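The Newsletter That Would Not Grow

For most of its first two years, the Rekent newsletter went out whenever somebody remembered it. The company rents tools and small equipment in Clanton, and its list had 161 names, most of them collected at the counter on a clipboard. About a third of those people opened the thing. Sales from it were close to zero.

Hooman Moradi took over the newsletter in January, along with the website and the phone. He had no budget and a free afternoon every other week.

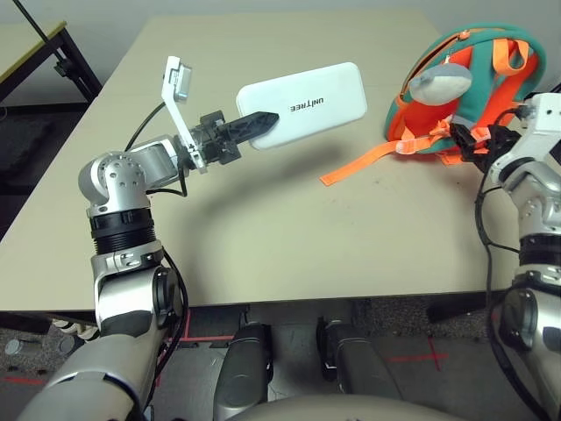
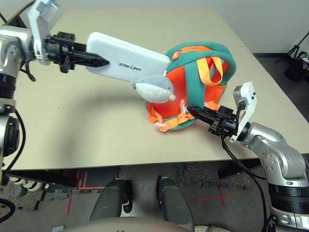

Omid Babaei thinks most small firms quit at exactly this stage. They send four issues, see no orders, and decide that email is dead, he says, when all they have learned is that coupons sent to strangers do not sell much. His advice to Moradi was to stop writing about Rekent for a while and answer the questions customers were already asking.

Moradi started keeping a pad next to the phone. Within a month he had pages of notes. People wanted to know how long a concrete pad has to cure before you park on it, and whether a tiller can handle clay. They asked what happens if a rental comes back late. He picked one question per issue and answered it in plain language, usually in fewer than 800 words. The subject line was the question, word for word.

The coupon moved to the bottom and then disappeared. Nobody wrote in to complain.

Growth was slow. The tiller issue got forwarded to a gardening club in Geren and brought in new names over one weekend. The issue on late returns did something more useful: calls on that subject dropped, and the counter staff began printing it out and handing it over with the contract.

Moradi writes in a plain text file and pastes the result into Vi, the mailing service the company already paid for. He sends at 5 in the morning, when contractors are having coffee and looking at their phones. He tried noon for a few issues and the opens fell off.

There have been misses. A long piece on the history of the store was the least read thing he has sent, though two retired customers stopped by to talk about it. A survey with ten questions got three answers. He now asks one question at the end of an issue, and people simply hit reply.

Those replies have become the main source of topics. He reads them all and tries to write back by the next day. The next issue is on pressure washers and painted siding, a subject four readers raised in the same week. He has half of it drafted and is waiting on a call back from a painter.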